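Tramside Audiobook Library
Acquisitions and Production Group
Minutes of the January meeting

Present: Letay Woldegiorgis (chair), Waqas Satti (production), Szu-yu Sin (catalog), Gerasimos Fragkou (member services, minutes)
Apologies: Pentti Partanen (rights)

The meeting opened at 5:40 p.m.

1. Minutes of the previous meeting

Accepted with one correction. Under item 4, the narrator's rate was recorded per recorded hour. It should read per finished hour. GF to amend the stored copy.

2. Matters arising

2.1 Duplicate records for the Drorkance mysteries. SS has merged the two sets. Volume 6 still displays under its old series title on the member page, although the catalog record itself is right. The display draws on a cached table that refreshes overnight, and SS will check it again before raising a ticket.

2.2 Return of loan players. Carried forward.

3. Catalog report (SS)

The catalog stands at 3,049 titles. Of these, 343 have no narrator in the searchable field. Most of the gaps date from the first import, when narrator names were typed into the notes and never moved.

SS proposed to fill the field in order of loans, starting with the most borrowed. WS asked whether the notes could be parsed by script. SS has tried this on a sample. It works where the note begins "Read by" or "Narrated by" and fails on multi-voice recordings, where the script takes the first name only. It was agreed to run the script on single-voice titles and do the rest by hand.

There was a discussion of how to credit full-cast recordings. LW preferred listing every reader. SS pointed out that the narrator field truncates on the older players after the second name, so a member would hear two names and then silence. Agreed: list the lead reader in the narrator field, followed by "and cast," with the full list in the description.

Action: SS to run the script and circulate the exceptions.

4. Production report (WS)

4.1 The Qureshi trilogy, book one. Recording is complete, edit at chapter 19. The noise floor rises in chapters 11 through 14, where the booth fan was left on its higher setting. WS can reduce it in the edit without audible artifacts, except in one passage of whispered dialogue in chapter 12, which will be read again. 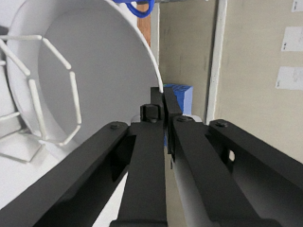
4.2 The same book has a pronunciation problem. The river is read three ways, twice within a single chapter. The author's office has confirmed the stress falls on the second syllable. WS has marked 2 chapters for pickups and will send the narrator a page list with the sentence before and after each instance, to help match pace and tone. LW asked that a pronunciation sheet be signed off before recording starts on book two. Agreed.

4.3 Chapter announcements. Some narrators read the chapter number and title, others the number only. Members navigating by ear have said that the title helps when resuming. Agreed that number and title will both be read in all new productions, with a pause of two seconds after. Existing recordings will stay as they are.

4.4 Opening credits. Current practice is title, author, narrator, then copyright line. The copyright line will move to the closing credits where the license allows. PP to confirm which licenses do not.

Action: WS to issue the page list and draft the pronunciation sheet. PP to review license wording on credits.

5. Rights (written report from PP, read by the chair)

The Wurkier backlist offer remains open. It covers nine crime novels, unabridged, with existing recordings supplied as masters. The term is five years. PP has listened to the first two. Sound quality on the earlier one is acceptable though the level is low, and side breaks from the cassette edition are still present ("This is the end of side three"). PP recommends accepting on condition that we may remove the side announcements.

WS said that removal is straightforward as long as there is silence on both sides of the announcement. In places the music bed runs underneath it, and there a short crossfade would be needed. He put the work at an evening per title.

SS asked whether the abridged edition of the fourth novel, which we already hold, should be withdrawn. It has nearly 3,000 loans and some members ask for it by length. GF said that complaints come from members who borrow it without noticing that it is abridged. Agreed to keep both editions, with "Abridged" placed first in the description and spoken at the start of the sample.

Action: PP to reply to Wurkier with the condition on editing.

6. Member services (GF)

6.1 Sleep timer. On the web player the timer stops playback without saving position if the tab is in the background. The fault has been reproduced on two browsers. Until it is fixed, members are being advised to press pause before closing the tab.

6.2 Samples. Members have asked for longer samples. The present sample runs from the start of the file, so that much of it is credits – in one case all of it. Agreed to start samples at the first line of chapter one and to set the length at four minutes. Where there is a prologue, the prologue will be used.

6.3 Descriptions. Two members complained that the description of a recent thriller gave away the identity of the second victim. The text was the publisher's own. LW asked that supplied descriptions be read before posting and cut at the first point that goes beyond the opening third of the book. SS noted that this adds time to each record. The chair accepted that.
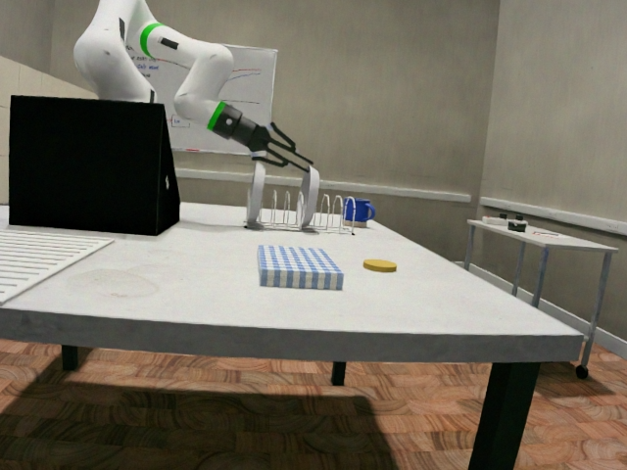

Robotic arm and wire rack, whiteboard behind.

7. Series order

SS asked for a ruling on whether series are numbered by publication or by internal chronology. The Drorkance books differ: the fifth published is set before the first. Agreed to number by publication throughout, with a line in the description where the story order differs. WS asked that his preference for story order be minuted.

8. Any other business

GF asked for the agenda to go out earlier. LW will send it a week ahead.

The meeting closed at 7:15 p.m. The next meeting will start at 5:30 p.m. Items for the agenda to LW.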